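# Drainage Before Planting on Commercial Ground

4 September 2021

Most failed planting on commercial sites fails below the surface. The shrubs at the Wilitz business park were replaced in two successive seasons before the owners paid for a soil survey. It found a compacted layer 300 mm down, left by the machinery that had built the parking lot. Water sat on top of that layer through the winter and the roots sat in the water.

The survey cost less than either round of replacement shrubs. It consisted of 19 hand-dug pits, each taken down to undisturbed subsoil where that could be reached. In six of them it could not.

## Reading the pits

A pit left open overnight gives a fair idea of how the ground drains. Fill it with water, let it empty, fill it again, and time the second fall. The first fill only wets the sides and tells you little. Gray or mottled soil is a second sign, and so is a sour smell when the spade comes up.

Kincaid, the contractor on the Wilitz work, marks each pit on the site plan with its depth, its fall time and the color of the soil at the base. The plan is then laid over the utility drawings - a step that often moves a proposed drain run by several yards.
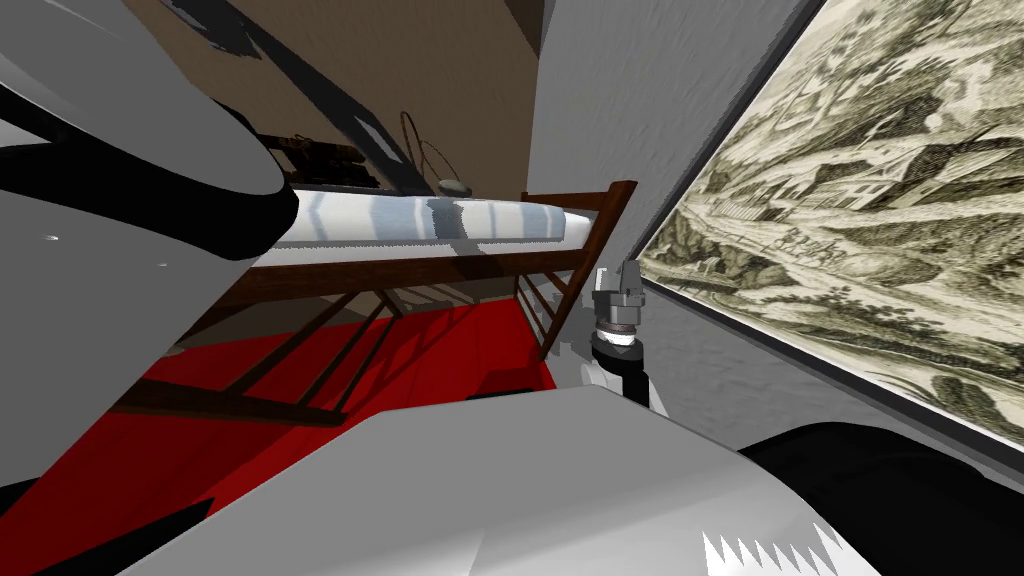 ## Breaking the layer

Where the compacted layer is thin and the soil above it is dry, a subsoiler will usually shatter it. The work has to be done when the ground is dry enough to crack. In wet clay the tine cuts a smooth slot and smears the sides, and the slot then holds water like a pipe with no outlet.

At Wilitz the beds were narrow and edged with concrete curb, so the layer was broken with a small excavator and a ripper tooth. Topsoil was stripped first and stacked on geotextile. It went back in 2 lifts, lightly firmed with the bucket.

## Where the water goes

Loosened ground still needs an outlet. The Sakari site, on a long slope above Wustimton, has a perforated pipe along the lower edge of each bed, laid in washed stone and wrapped in filter fabric. The pipes meet at an inspection chamber before they join the storm drain. Without the chamber, a blockage can only be traced by digging up planted beds.

Planting at Sakari was held back until April so that the backfill could settle over the winter. Low spots were topped up before any mulch went down.
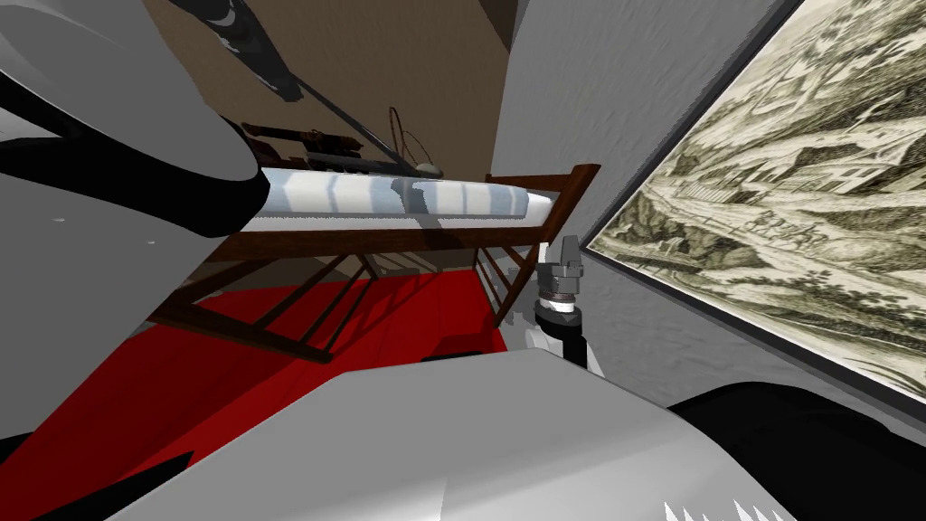
**Can coarse sand be dug into heavy clay instead of laying drains?**

The quantity needed is far larger than most budgets allow, and a small amount can leave the clay denser than before. Composted bark or green waste improves the structure of the top layer at lower cost, but it does nothing for a compacted layer underneath. Break that first, give the water an outlet, and then work on the topsoil.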